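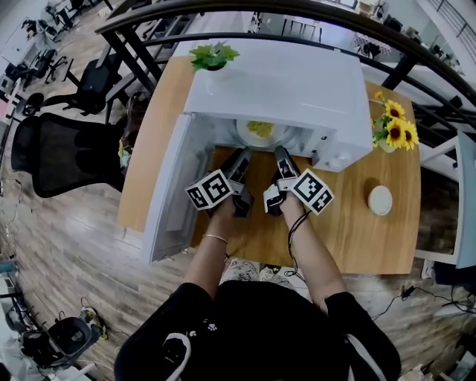 3.2 Collecting the kitchen demonstrations

I signed up for the Vondura student project thinking I'd spend the term writing code, and then I spent most of July holding grippers! Our team wanted a policy that could handle small kitchen jobs, so we recorded people doing those jobs with a hand-held gripper in each hand (Figure 2). The cubes with the printed markers are what we track - lose sight of one for too long and the whole take goes in the bin.

We ended up with 2,000 takes, and 582 of them involve the microwave. I'd guessed those would be the easy ones. They weren't. A plate has a thin rim and you have to keep it level with two hands that can't feel anything, and everyone on the team found their own way of doing it. We talked about forcing one style on everybody and decided against it, mostly since we were curious what the model (we call it Prikent) would make of the mix.

Takes were trimmed by hand in Clendudari, our labeling tool, which another student group wrote last year and which still crashes if you scroll too fast. Section 3.3 covers the trimming rules.

Figure 2. Two-handed plate task at the microwave, with a marker cube on each gripper.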